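From: Noreen Sial
To: workroom list
Subject: Re: [workroom] Water, again

Shafiq Biswas wrote:
> Could we please settle the bottle question before February is out. I found
> 8 open bottles on the window side last night and poured all of them on the
> ficus, which now looks worse. Also who is buying the big ones? They don't
> fit the shelf by the door and I am tired of stepping over them.
>
> Shafiq

Shafiq, my condolences to the ficus. It had been looking poorly since Nazar fed it cold tea, so I wouldn't take it personally.

The big ones are me. I did the sums after the Ridier invoice came in at 1,581 for the quarter, and most of that was small bottles that people open, sip from twice and abandon. The large ones work out cheaper and you can pour from them, into a cup, of which we own 53. I know this because Amna made me wash them when we moved in.

As for the shelf, it was built by Skuditz for paper, and it holds paper beautifully. I've asked Shagufta whether it can go up a notch. She says yes, if somebody first removes the paper. The paper has been waiting for somebody since the fall.

Until then, what I'd suggest:

- One big bottle per work surface, standing up, cap on. Yes, Nazar, on.
- When it's down to a mouthful, finish it or tip it in the sink. The ficus has retired.
- Unopened ones go under the coat hooks, where Shafiq can step over them in better light.
- Write your initials on your cup. The marker is on a string because the last four weren't.

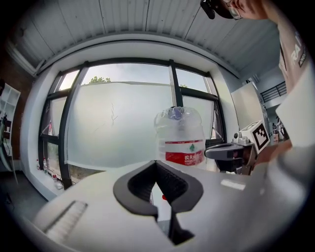 I'm not loyal to any one brand, by the way. Last time the store was out of what we usually get, so I took what they had, and the only complaint I received was that the caps are hard to turn. Use a dish towel.

Amna also asked about getting a proper cooler. Grunorden quoted us 155 a month with a cleaning visit thrown in, and wanted a two year contract. I said we'd think about it, and I've now thought about it. If anyone feels strongly the other way, reply to the list and attach your wallet.

Shopping is tomorrow morning, so tell me by nine tonight if you want the fizzy kind. One case, and whoever asks for it carries it up.

Noreen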